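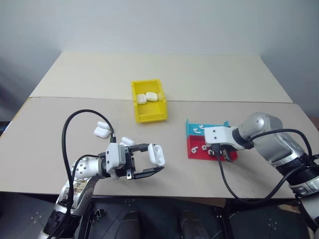
Veronika Kun wrote back within the hour that nobody needs that many earbud cases, and that if I put them all in one yellow bin I'd be digging through it by Christmas asking which one was mine. She's probably right about the digging! But oh, I love a bin.

Some background. I went through the desk drawers on Sunday, then the coat pockets, then the awful basket by the front door, and charging cases kept turning up. White ones, all of them, because apparently I've never once bought a pair in another color. A couple are Dinanos from my commuting days, one came from Gonçalo Veloso when he switched to big over-ear headphones, and the rest I honestly can't place. I paid 34 dollars for the Dinanos and I still think they sound better than anything I've had since (the bass on them, wow).

So the plan is one home for everything that goes in an ear. I tried a shoebox first and hated it. Too deep, and the lid always ends up under something. A bright open bin is so much better for little white things, you can spot them from across the room, and the low lip at the front means I can reach in without tipping the whole lot over. Yellow was the right call. I nearly bought gray!

Sorting them is weirdly fun, too. My method, such as it is: get everything out on the table, lids closed, then in they go one at a time. I wipe each one down with a dry microfiber cloth and run a wooden toothpick very gently along the seam where the lid meets the bottom half, where all the pocket fluff likes to live.
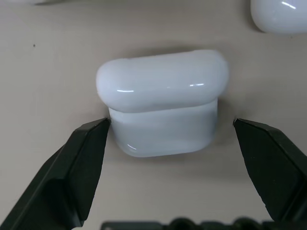 After that comes the charging check, which takes an evening if you only have one decent cable like me. Anything that won't hold a charge goes in an envelope for the electronics drop-off at Landry, and anything that works gets a dot of nail polish on the underside so I can tell them apart. Coral for mine, dark green for the spares. Veronika, that's your answer!

I'd love to hear how other people do this. Gonçalo keeps his cables in old glasses cases and I'm very tempted to copy him for the chargers, which are next. There's a whole drawer of those and I can't wait to get into it.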